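4.2 Evening light and the timing of sleep in home settings

Laboratory work on sleep timing has the advantage of control, but it removes people from the rooms, routines and lighting in which they normally go to bed. The second stage of the Flurnasitz project was therefore carried out entirely in participants' homes. A total of 70 adults completed the 12-week protocol, which began in August and was approved by the ethics panel at Irkport. All participants worked daytime hours and reported no travel across time zones in the month before enrollment.

Each participant wore a wrist monitor that recorded movement and light exposure, and kept a short sleep diary on paper. Diaries were mailed to the study office every two weeks. Gwendolyn Ferreira and one other rater checked each diary against the monitor record before it was entered. Where the two sources disagreed on bedtime by more than an hour, the night was marked as uncertain and left out of the main analysis. After this step, around 2300 nights remained.

Light exposure in the three hours before bed varied widely from one household to the next. Participants in the Drundutcombe group, who lived mainly in older row houses, tended to use a single ceiling light through the evening. Those recruited in Ladefoged more often used several small lamps and turned them off one at a time. Brighter evenings were followed by later sleep in both groups, and the relation held after age and work start time were taken into account. It was weaker on nights before a day off, when bedtimes were later in general and less regular.

Meal timing showed a similar but smaller pattern. Late meals were linked with later sleep mainly among participants who also had bright evenings, and the present data do not allow the two effects to be fully separated. We return to this point in Section 5.

Home interiors were documented as part of the same stage. Bianca Tănase prepared the guide used for this work, which covers surfaces, wall finishes and household textiles. The guide was kept brief so that it could be followed without training. 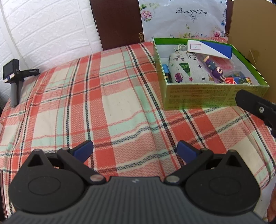 Figure 2. Household textile in a red, cream and mint plaid, with a white brick-patterned wall behind.

Interior records were coded separately from the sleep data, and the coders had no access to the monitor files. No interior variable was entered into the models reported in this section.

Two limits of the home protocol should be noted. Wrist monitors do not measure light at the eye, and long sleeves can block the sensor -- a known problem in cooler weeks. Diary entries were also less complete toward the end of the protocol, mostly in the notes on naps and caffeine. Bedtime and wake time were filled in more steadily, and the estimates of sleep timing given here rest on those two entries together with the monitor record.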